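Trays for sorting beads and small parts - rim or no rim?

villads_v
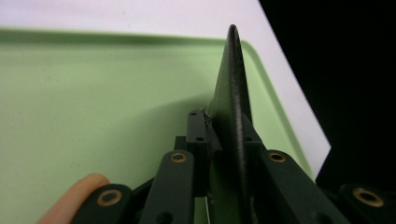
Need to settle on one kind of tray for my sorting table before I buy more. Mostly seed beads, some tiny screws when my brother borrows the spot. The mint green plastic is what I've been using and I like it, pale floor so dark beads show up right away, and the corners are rounded so you can chase stuff along the edge. But the raised rim gets in the way of my wrist. Anybody gone flat? Thinking felt mat, or the Tolline one with the low lip.

Hafthor_I
Keep the rim. Went flat once, 800 beads on the carpet, still finding them in June.

gunhild.o
Disagree. Felt mat all the way, beads don't roll on felt. You pick them up with the needle, no chasing.

Hafthor_I
Fine for beads. Screws snag in felt tho, and she said screws

gunhild.o
She said some screws. Get the brother his own tray lol

pejman_s
Round corners are the whole thing for me. Had a square cornered one from Zuvesura, stuff packs into the corner and you need a toothpick to get it out. Gave it away.
As for the wrist - raise your chair or put a folded towel in front of the tray. Costs nothing.

villads_v
Towel, ok, trying that tonight. Does the color matter to anybody else? I do a lot of green beads and they kind of dissapear on mine

pejman_s
White for greens. Or lay a sheet of paper on the floor of the tray, cut it 18 cm wide or whatever yours is, swap when it gets grubby.

gunhild.o
Paper slides around. Felt doesnt. Just saying

Hafthor_I
Two dots of tape. Done.

villads_v
Paper and tape it is, for now. Still curious about the Tolline if someone owns one - how low is the lip really?

gunhild.o
My sister has it. Low enough to sweep beads over with your sleeve, so watch that. Will measure when I'm over there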